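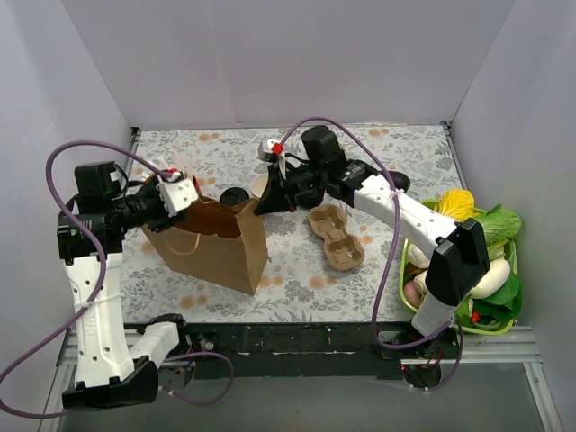 Isla Harawira wrote under my last post that she gave up on paper grocery bags years ago, that the handles always go, that the bottoms always go right after them, and that she would like to know what on earth I do with mine that makes me so cheerful about it. Isla, thank you, I have been wanting to write this post since July and you have given me my excuse!

So, the paper bag and the vegetable basket. These two run my kitchen.

I love a brown kraft bag with the looped handles. I love that it stands up by itself with its mouth open while you're still deciding what goes in. A plastic bag lies down the second you let go of it, and a canvas tote is worse (I have a drawer full of totes, I'm not above them, but they flop). The paper one just stands there on the table, handle hanging down the front, and you have both hands free for the leeks.

First, the handle question. Isla is right that the handles go. Mine used to go every time on the steps up from the street, and once I chased onions down to the mailboxes in my socks. What changed it for me was how I pack. Heavy things low, of course, everybody knows that, but also heavy things flat against the broad sides so the bag doesn't twist when you lift it. A twisting bag tears right where the handle is glued. Squash goes in first, on its side. Potatoes around it. Carrots stand up along the narrow side, tops out if they have tops. Then the soft things, then greens over everything like a blanket. And if I've gone overboard at the market I carry it from underneath like a baby and forget the handles exist.

The market, by the way, is the one behind the old feed store in Jaltcombe. It's small, and in December it gets even smaller, but the root vegetables are so good right now. I came home with parsnips as thick as my wrist this week. I also got a celery root that looked like something from the bottom of a pond and tasted like heaven mashed with butter and a little mustard.

Now the basket part, and this is where I get a bit evangelical at dinner parties.

For years I unpacked groceries straight into the fridge. Everything went in the drawer, the drawer closed, and a week later I'd find a bag of slime that had once been cilantro. Then Rachid Benmoussa came to stay for a few days and, very politely, put everything in a basket on the table. He just left it out! Tomatoes, peppers, an eggplant, some zucchini, all in a heap where I had to look at them while I drank my coffee. And I cooked every single thing in that basket. I had never done that in my life. I didn't plan better or shop better, I only saw what I had.

Since then the rule in this house is table first. Bag goes on one side, basket on the other, and everything passes from one to the other before anything gets near the fridge. Some of it goes on to the fridge afterward (lettuce, herbs, the celery if there is any) and the rest stays in the basket. It takes a few extra minutes and I look forward to it. I put the radio on. I find out what I bought, which is sometimes news to me.

A few things I've learned, in no order at all:

Onions and potatoes don't share. I ignored this for ages and had sprouting potatoes all winter. Onions hang in a net by the back door now.

Tomatoes on top, stem side down, always. If they're under anything at all I forget them.

Line the basket with a dish towel if you buy from people who actually dig things up. Dirt gets in the weave and then you're picking at it with a toothpick.

Put the oldest vegetables back on top after you add the new ones. This is the only step I still skip, and I'm always sorry.

Lemons can live in there too. I don't care that they're not vegetables.

I should say something about baskets themselves, since a few of you asked. You do not need a fancy one. I spent $68 on a "produce station" from Storetti with three levels and a little chalkboard, and I put it together, and it wobbled, and the middle level was too shallow for anything bigger than a lime. It's now in the garage holding paintbrushes, and it's very good at that! The basket I use cost a tenth of the price at a church sale. Look for something wide and low that you can lift with one hand and set on the floor when people come to eat.

And a cheerful tablecloth under it all, if you ask me. Flowers and leaves, a bit of faded orange. Vegetables look good on flowers. I have no theory about it. My mother had oilcloth with blossoms all over and shelled peas on it every summer, and I think my brain decided then that this is what a table is.

Back to the bags. What do I do with them afterward? Everything! I fold them along the creases they already have (don't fight a paper bag, it knows where it wants to bend) and stand them between the fridge and the wall. Ten is my limit. When there are more than that I take a bundle over to Tipene Pirihi at the plant swap, and they go home again full of dahlia tubers.

The ones with a torn handle get a second career:

Ripening. Hard avocados or pears go in, top rolled down, and I check them every day like a nervous hen.

Mushrooms. Out of the plastic tray, into the paper, into the fridge. They keep so much better.

Peelings. An open bag next to the cutting board, top cuffed over twice so it stays wide. When I'm done the whole thing goes into the compost, bag and all. Snip off the handles first if they have glue you're not sure of.

Wrapping paper. Cut it open, turn it inside out, tie it with kitchen string and stick in a sprig of rosemary. I'm doing all my presents this way again this year. If the bag is printed, the print ends up on the inside and it's rather a nice surprise.

Book covers, too, the way we did in school. I covered my soup notebook in one and it's lasted beautifully, stains included.

Speaking of soup, somebody always asks what happens to the odds and ends, so quickly, my bottom-of-the-basket soup. Whatever's left, chopped to the same size. An onion first, in more oil than you think, until it's really soft and golden. Then the hard vegetables, a big pinch of salt, lid on, low heat, and leave them to sweat before any water goes near them. That's the bit that makes it taste of something. Then cover with water, a parmesan rind if you have one, simmer until a knife goes through the biggest piece. Tender greens at the very end. Half of it through the blender, half left chunky, stirred back together. Vinegar! Just a spoonful, right before you eat. We had it last night with toast and I went back twice.

I'm trying celery root in it next, with an apple. If anyone has done this and it was awful, please tell me before the weekend.

And Isla, try the squash on its side and let me know how the handles do. If they still go, carry it like a baby.

Filed under: kitchen, market days, soup
Next post: what I put in the freezer and what I wish I hadn't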